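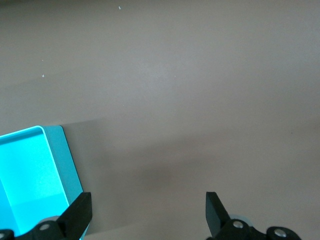
Gray tabletop with a turquoise container at left.

VALLASHOLM PUBLIC LIBRARY
BOARD OF TRUSTEES
Minutes of the Regular Meeting
March 27, 2025

The meeting was called to order at 6:30 p.m. in the Jakab Reading Room, Kauko Kiiskinen presiding. A quorum was present.

Approval of minutes
The minutes of the previous meeting were approved with one correction: under Building, "east entrance" should read "west entrance."

Public comment
A resident of Plulier Street asked whether the book return could be emptied on Sunday evenings, as items had been left on the pavement beside it. The Director replied that the return is now emptied at closing and at opening only. The matter was referred to staff.

Director's report
The Director reported that circulation of large-print titles continues to rise and that the shelving for them is full. Staff propose to move the collection to the range now holding bound periodicals — the periodicals would go to the lower level and be brought up on request. Trustees asked that signs be posted before the move. No objection was raised.

The interlibrary loan courier has changed its pickup time to the early morning. Requests placed after noon will leave the building the next working day.

Furniture and equipment
Trustees reviewed the quotation from Cirnari for new study tables. The quotation covers 11 tables, delivery, and removal of the old ones. Discussion centered on the finish. One trustee preferred a darker top, which would show less wear; the Director noted that patrons with low vision had asked for a plain surface without glare. It was moved and seconded to accept the quotation with the matte finish. Motion carried, two opposed.

Building
The boiler inspection is complete and the certificate has been posted. The leak over the local history shelves has returned. The roofing contractor will be asked to come back under the terms of the existing warranty, and the affected shelves will remain covered until then.

Policy review
The Board held a first reading of the revised Meeting Room Policy. Section 2, on food and drink, was returned to staff for clearer wording. The remaining sections will come back for a vote at the next meeting.

New business
The Chair asked that the review of holiday hours be placed on the November agenda — last year it was taken up too late for the printed calendar. So ordered.

Adjournment
There being no further business, the meeting was adjourned at 7:50 p.m.

Respectfully submitted,
Secretary to the Board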